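Paneling the back room, part two

20 April 2026

The boards are up. I said in the last post that I would write again once the wall was finished, and apart from one strip of trim by the door it is finished.

For anyone who missed the first part, this is the long wall in the back room of the house in Grekstead. It used to be painted a dull green over old plaster, and the plaster had a crack running up from the outlet that came back every winter no matter what I filled it with. I got tired of filling it. Filipa Salgado, who did her hallway a couple of years ago, told me to cover the whole thing with panels and stop looking at it. She lent me her notes and a pull bar, and I still have the pull bar.

I picked a pale cream finish with a wood grain. I had three samples taped to the wall for most of a month. One was too yellow in the evening and another was gray enough to make the room feel like an office. The cream one looked fine at every hour, so I ordered it from Morkley, who had it in stock. The order came in 15 packs and the driver left them in the driveway, which meant carrying them in one at a time before it rained. They then had to lie flat in the room for two days with the heat on. The instructions were firm about that and I followed them.

The first decision was which way to run the boards. Vertical would have been easier for one person, but the room is narrow and has a low ceiling, and I wanted the long lines going sideways. So the grain runs horizontally, with the short joints staggered from row to row. I drew this out on graph paper first and it saved me one very short end piece in the corner.

The first row took an entire afternoon. The floor in that room drops toward the window, and if you start from the floor you carry the slope all the way up. I snapped a chalk line and worked from that, then scribed the bottom edge to fit. Once the first row was right the others went on quickly. Tõnu Venckus came over to hold the far ends and we did four rows before lunch. 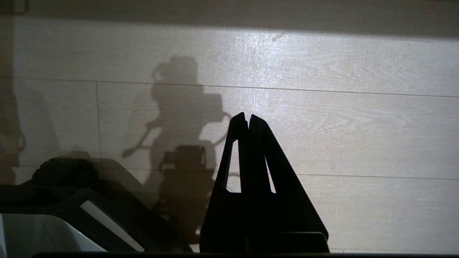

I went back and forth on the seams. Some people fill them with a matching caulk so the wall reads as one surface. I tried it on an offcut, and the caulk dried a shade darker than the panel and picked up dust within a day. I left them open. They are thin, and from the doorway I mostly see the grain anyway.

Light makes a bigger difference than I expected. With the overhead fixture on, the wall is flat and plain. With a strong light aimed at it, every streak in the grain shows up, and so does any mark on the surface. If you are putting up something similar, check each board under a bright lamp before it goes on. I checked mine by the window on a cloudy morning and missed a few things I would have caught otherwise. I don't mind them enough to take a row down.

Cutting was simple. I used a fine-tooth blade and cut with the good face up, with masking tape along the line. The tape helped a lot on the short cuts around the outlet. For the outlet itself I made a cardboard template, cut it wrong, made another one, and cut that one right. You will also need a box extender there, because the panels bring the wall forward and the outlet ends up sitting too deep.

I used adhesive on the boards plus a few finish nails on the top row, where the ceiling trim hides them. Aisyah Khoo asked in the comments last time whether adhesive alone would hold. I don't know. The plaster behind mine is old and I didn't want to rely on it.

Cleaning so far has been a dry microfiber cloth. A damp one is fine too if you wring it out well. I would keep away from anything gritty. I used the rough side of a kitchen sponge on an offcut to see what would happen, and it left dull patches that didn't buff out.

What I have left over is a pack and a half, plus a pile of ends. The full pack goes in the attic in case a board needs replacing later. The ends might become a backing for the shelf in the closet, if they are long enough. I measured the closet last night and it will be close.

The trim by the door is waiting on a piece of molding that I ordered in the wrong width. The right one should be here next week. After that I need to decide about the floor, and I would like to have it done by June, before my sister comes to stay. If anyone has used cork in a room that gets a lot of sun, leave me a comment and tell me how much it faded.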